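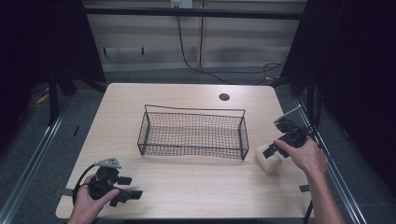 How long should a hands-on gripper demonstration run at an open day?

Plan on 12 minutes per visitor: three for the briefing, seven at the table and two to reset. Longer sessions tire the forearms and hold up the queue.

Home | Guides | Workshop Notes | Events | Contact

Filed under: Robotics, Open Days and Demonstrations

Running a two-handed pick-and-place station for visitors

These notes cover the station used at the Zunholm open day in November. The procedure was written by Benjie Marquez and revised by Mizanur Saha after the first morning. It assumes a pair of hand-held grippers, a table and a presenter who has done the task before.

1. Set up the table

Use a plain tabletop with nothing on it except the task objects. A light surface is preferable when the grippers and container are dark. Put the container near the middle, within reach of both hands. A black wire mesh basket with a handle suits this task. It is shallow enough for a visitor to see the bottom, and the handle gives the second gripper something to work around.

Place one object to the right of the basket. A short cylinder lying on its side is a good first object. It can roll if the fingers close unevenly, so the visitor has to line up before gripping. Leave boxes and soft items for the second round.

Hang dark curtains on both sides of the work area if the hall is busy. At Zunholm these also kept spectators out of elbow range.

2. Manage the cables

Run each gripper's cable off its own side of the table. Leave a loop of slack at the hand. Check it by crossing the grippers over the basket and returning; if either cable pulls tight or drags over the tabletop, re-route it. Floor cables go behind the table.

3. Brief the visitor

Keep the briefing to four instructions:

- Hold each gripper by the handle.
- Move at half your normal speed.
- Close the fingers fully before lifting.
- Return both grippers to the start position when the object is down.

Demonstrate the task once without talking. Most adults copy what they saw and forget what they heard.

4. Run the task

Start with the fingers of the two grippers pointing inward. Have the visitor bring the right gripper down to the cylinder at an angle, stop short of contact, open the fingers and then advance. The left gripper stays beside the basket during the approach. Once the object is lifted, carry it over the rim and under or around the handle, lower it and release. Dropping it from height is counted as a miss.

Left-handed visitors should have the layout mirrored. Swapping grippers between hands instead will cross the cables.

5. Log and reset

The Zunholm station logged 363 completed runs and 29 misses. Most misses came from closing on the end of the cylinder. Record the run number and outcome before resetting, and wipe the handles between visitors.

Runs were indexed in Kotian, which started the day at 2801 from earlier trials. Note the starting number on paper. We did not, and sorting out the log took most of an evening.

6. Common faults

Fingers close but the object slips: check alignment first, then the finger pads.

Gripper reading drops out: reseat the connector at the Hovgate interface box. If it recurs, swap the cable.

Visitor's wrist is bent sharply: raise the table. Ours was set at 700 mm, too low for tall adults. Goltora sells leg extensions that fit the same frame.

Last updated March 7, 2021

Shares: 14 | Comments: 3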